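Ticket: Grant portal drops the last section of the women's enterprise application
Program: Cenora Small Grants for Women-Led Groups
Status: Resolved
Opened: 13th July

Reported by Dramanness Women's Cooperative:
We love the new form, it's so much quicker than the old one! One snag, though. When we save Section 2 (leadership and training), the list of women on our board comes back empty. We've tried it on a phone and on a laptop, same result both times.

Support reply:
Thanks so much for trying both devices, that saved us a lot of digging! Can you tell us how many names are in the list?

Dramanness:
There are 40, because we included all the village savings group leaders (very proud of that number).

Support reply:
Wonderful, and that's the cause. The field was quietly refusing long lists. Jostetari, who host the form, have raised the limit. Please clear the page, sign in again and paste the names back in.

Dramanness:
It saved! Budget page is fine too. Can we still add a picture to the skills section?

Support reply:
Yes please! Attachments are open until December. 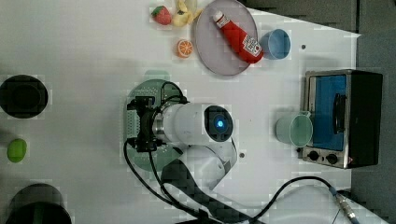
Attachment 1: tabletop with robot arm, toy fruit and cups

Support reply:
Received and showing in your application. Awad regional office has been copied in. Closing the ticket, and good luck to all of you!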